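Learning the Grip: Hand-Held Grippers and the Sorting Work at Lavico
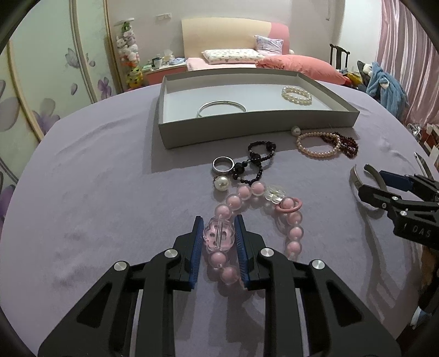 A pink beaded strand held by its transparent pink flower bead. The silver ring, the pearl and some of the other bracelets are still on the cloth.

Lavico sorts and repacks costume jewelry for online sellers. Until last November all of it was done with fingers and tweezers at the benches in Duvside. Now part of the staff spends part of the shift picking up pieces with hand-held grippers, and the recordings go to Hellmont, the company setting up the automatic sorting line. This page is about that work and the people doing it.

What goes on the table
A session is a mix of things that behave differently. A stiff bangle can be taken almost anywhere along its edge. A string of beads sags as soon as it leaves the table, and two bracelets left close together will tangle. The dark red garnet-bead one in the photo is lying in a cluster like that. Sorters have always had to deal with this and mostly never had to put it into words.

Where the work happens
Some of the recording is done in people's homes. Sorters who sign up take the kit with them and use their own tables, with a shallow open box for the finished pieces. The target is 300 picks a session. Most people need a few evenings to get there, and the first ones are slow — you lose the feel of the bead and have to go by sight.

Two hands
The kit has 2 grippers, one for each hand. Holding a strand with one and guiding the loose end with the other takes practice. Several sorters said their forearms got tired before their eyes did, the reverse of a normal shift. Breaks were made longer after the first month.

What changes on the floor
The first Avram cell is planned for the bangle bench, where the pieces are stiff and much alike. Lavico expects it to take about 70 percent of that bench's volume. Strands and anything knotted stay with people for now. Bangle sorters have been offered places in checking and repair, and hours are the same until spring. Pay for home sessions is by the hour, with no piece rate.

Filed under: Work & Machines, Photo Galleries
4 comments | Share this gallery
Contact the editors | Back to top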